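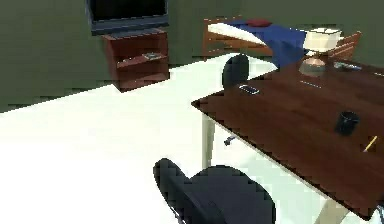
Fig. 1. Desk with a table lamp, a phone and a pencil (computer rendering).

Where Do People Study Best? A Small Survey About Noise
by Perla Espinoza

I picked this topic because my roommate and I kept fighting over music. She can't read a page without it, and I can't read a page with it! So when our methods class asked for a project on everyday habits, I already had mine, and Merike Kļaviņa signed on as my partner the same afternoon.

We asked 22 students from our dorm to read two short articles, each 400 words long, and then write down everything they remembered. One article was read in the laundry room lounge (dryers going, people chatting, somebody always microwaving something) and the other in the small reading room on the second floor. Half the group started in the lounge and half started upstairs, so that being tired by the second article wouldn't mess up the results. Merike came up with that part, and I'm glad she did.

Most people remembered more from the quiet room. I expected that. What I didn't expect was how many said they liked the lounge better anyway -- they felt less sleepy there, and time went faster. A few told us the quiet room made them nervous, like they were taking a real test. My roommate did fine in both places and has been bringing it up ever since.

We also had 3 people whose answers we couldn't use. They had read one of the articles before in another class, so of course they remembered it. We should have asked about that first.

If I did this again I'd use longer articles, and I'd test people on more than one day. The lounge was also a lot louder in the evening than it was after lunch, and we didn't write down the time for everybody, which makes it hard to compare them fairly. Merike wants to try it with music next. I said okay, as long as she picks the songs and I get the quiet group.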